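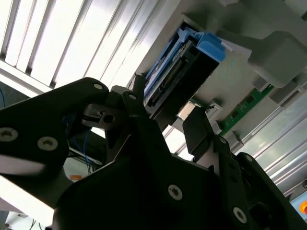 Flusow two-finger gripper kit, reviewed after one semester in the robotics club

Our club bought the Flusow kit to replace the gripper we had been printing ourselves, which cracked every few weeks. The task this year at the Raltstead student meet is a service task: the arm has to take hold of a cable connector and handle it at a socket on a machine housing. Printed fingers were never stiff enough for that.

The kit costs 429 dollars without the motor. For that you get the flat black plates, the fingers, the center block, a bag of screws and a printed manual. Our students are 15 and up, and two of them put it together in one afternoon. The screws are ordinary hex socket, so one key does nearly everything. The manual is fine until the page on the center block, where the drawing is a mirror image of the part. Koen Coppens, who runs the club with me, ended up drawing it again on the whiteboard.

Stiffness is the best thing about it. With the old gripper you could push the fingertips sideways by hand and watch them move. These stay where they are. On the connector task that matters more than grip force, as a connector that is slightly crooked will not go in at all.

The fingers are wide, though. In open space you don't notice. Up close to the housing, with a circuit board and a bracket close beside the socket, there is not much room left, and the students spent most of November working out approach angles. We ended up coming in tilted from below. A narrower set of fingers is listed on the Flusow site but has been out of stock since July.

The black finish is also a mixed thing. It is matte and doesn't throw much glare back at the wrist camera, even under our ceiling lights, which are bright. But it scratches, and ours has bare spots near the tips already.

We ran 400 practice grips before the first screw worked loose, on the left finger. Thread locker fixed it. Wellington Peixoto, one of our seniors, now checks all of them with the key before each session and writes it in the log. At 1000 grips nothing had worn enough to need replacing.

We also looked at the Grirnent gripper. It is lighter and cheaper, but the fingertips are molded in one piece with the fingers, so a broken tip means a new finger. On the Flusow the tips come off separately.

I would buy it again for a club with a stiff enough arm. For a small desktop arm it is too heavy – ask for the weight before you order, as it is not on the box.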